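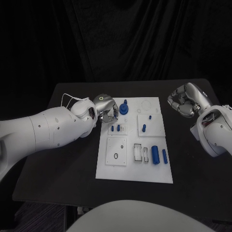

Grupo de Arqueología de Campo y Registro - Lista de distribución interna

Asunto: Re: Numeración de las unidades del sondeo 2 y entrega de fichas
Fecha: 26 de marzo de 2020

Hola a todos:

Contesto a la lista entera porque la duda la han tenido también en el otro equipo y así queda en el archivo. Primero copio el mensaje anterior y luego voy por partes.

> Buenas tardes:
>
> Estoy pasando a limpio las fichas de enero del sondeo 2 de Ruawai y
> me encuentro con que el relleno del canal tiene dos números de unidad
> distintos según quién lo dibujó. En la planta sale como una sola
> unidad y en el perfil norte sale partido en dos, con una línea de
> gravas en medio. Las bolsas de cerámica llevan el número de la
> planta. Las de fauna, el del perfil.
>
> ¿Unifico todo con el número de la planta o respeto la división?
> Tampoco sé qué hacer con las 9 bolsas que no llevan cota.
>
> Pregunto además si el informe preliminar sigue con la misma fecha de
> entrega, visto que no podemos entrar en el almacén.
>
> Gracias.

Sobre el relleno del canal. No unifiquéis. La línea de gravas se ve en el perfil norte y también en el perfil este, aunque en este último se pierde antes de llegar a la esquina. Yo estaba en el corte cuando se limpió y para mí son dos momentos de colmatación: uno inferior, limoso y casi sin material, y otro superior con mucho más fragmento y carbones pequeños. En la planta se dibujó como una sola unidad porque cuando se hizo todavía no se había bajado hasta las gravas. El número de la planta se queda para el relleno superior y el segundo número del perfil pasa a ser el del inferior. Poned una nota en la ficha con la fecha del dibujo original y no borréis nada de lo escrito a lápiz.

La cerámica que está con el número de la planta hay que repasarla bolsa por bolsa. Casi toda debería ser del relleno superior, pero las que tengan cota por debajo de las gravas se cambian de unidad. El cambio se anota en el inventario y, cuando se pueda entrar en el almacén, también en la etiqueta exterior. La etiqueta interior no se toca.

Las 9 bolsas sin cota se quedan como material del canal sin asignar. Entran en el recuento general, pero no en las tablas por unidad. Ya sé que entre ellas está el borde con decoración incisa. Se puede dibujar y publicar igual, diciendo de dónde viene y con qué seguridad.

Sobre el recuento. El inventario que tengo yo da 1.610 fragmentos para el sondeo 2, y en el borrador del informe aparece "más de 2.000". Esa segunda cifra incluía lo recogido en superficie en la ladera, que lleva otra sigla. Hay que corregirlo en el resumen y en el apartado de materiales, y mirar si se ha colado también en el pie de alguna lámina.

Sobre la base de datos. La versión buena es la que está en Fusitz. La carpeta antigua de Wonby se queda solo para consulta, así que por favor no subáis nada más ahí. Quien tenga fichas rellenadas en local, que las pase con la sigla completa del yacimiento, el sondeo y la unidad, en ese orden y separados por guion bajo. Los dibujos escaneados van aparte, a 600 puntos y en gris. Los que se hicieron con el móvil sirven para ir trabajando, pero habrá que repetirlos.

Sobre las muestras. Las dos de sedimento del fondo del canal están en la nevera del laboratorio, firmadas y con su hoja. Las de carbón no se han enviado todavía. Antes de mandar ninguna quiero tener cerrada la cuestión de las unidades, porque una de ellas se tomó justo a la altura de las gravas y ahora mismo no sabría decir a cuál de los dos rellenos pertenece. Si alguien tiene en su cuaderno un croquis de ese punto, que lo escanee y lo mande a la lista.

Sobre la entrega. El informe preliminar mantiene el plazo mientras no nos digan otra cosa. He escrito para pedir una ampliación y no tengo respuesta. Se puede avanzar en la estratigrafía, la descripción del canal y la comparación con los tramos de Stelon, para la que solo hace falta lo publicado. El estudio de materiales irá más corto de lo previsto y se indicará así en el texto.

Necesito que me confirméis quién tiene el cuaderno de campo número 2. En el armario no estaba la última vez que miré.

Un saludo,

Coordinación de registro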